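Tabletop & Parlour > Reviews > Accessories

Rullis Folding Dice Tray: a very flat place to lose at dice

Posted Tuesday, May 26, 2020 by the Bindthorpe Games Shelf

I have owned the Rullis tray since April, long enough to have lost on it at every dice game I know and one I had to look up. It cost 21 pounds from Cormier, plus postage, and arrived in a box that could have held a toaster.

The tray folds in half along a brass hinge and lives on a bookshelf between games. Opened out, it has a felt middle and a low lip, and the lip is my main quarrel with it. A gentle roll stays put. A hopeful roll, the sort you make when you need a pair of sixes, goes straight over the top and under the sideboard, where the cat takes charge of it.

Noise is much better. On our bare kitchen table three dice used to sound like a cutlery drawer falling downstairs, and now they sound like someone putting down a biscuit. My other half can read in the same room, and has stopped sighing.

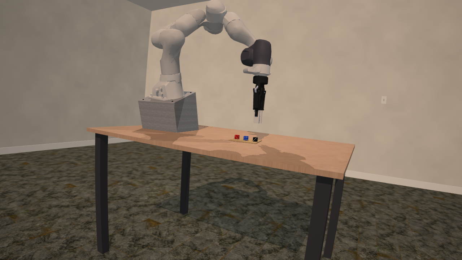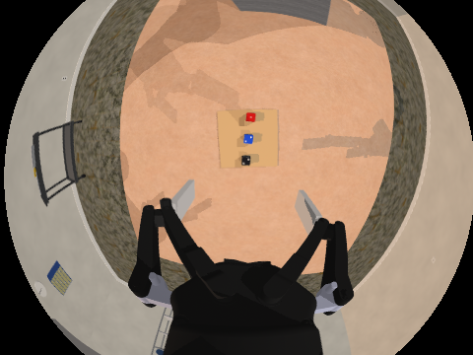 The felt does hold on to crumbs. Rullis suggests a soft brush, and I can report that a pastry brush works nicely provided you tell the household afterwards. After a month of evenings there is one small bald patch near the hinge, about where I bang my fist.

I also tried the Prindside tray, which is deeper, costs more and doesn't fold. It keeps every die in and looks like something you'd serve sandwiches on. If you have the cupboard space, buy that one. We haven't, so the Rullis stays.

The hinge squeaked for the first week and then gave up. The little leather strap that is meant to hold it shut has never once held it shut, so I use an elastic band off the broccoli. Three stars, or four if you roll like a vicar.

Recent in Accessories
Prindside leather dice cup
Score pads for people who argue
Card shufflers, reluctantly tested
Is a felt table cover worth the ironing?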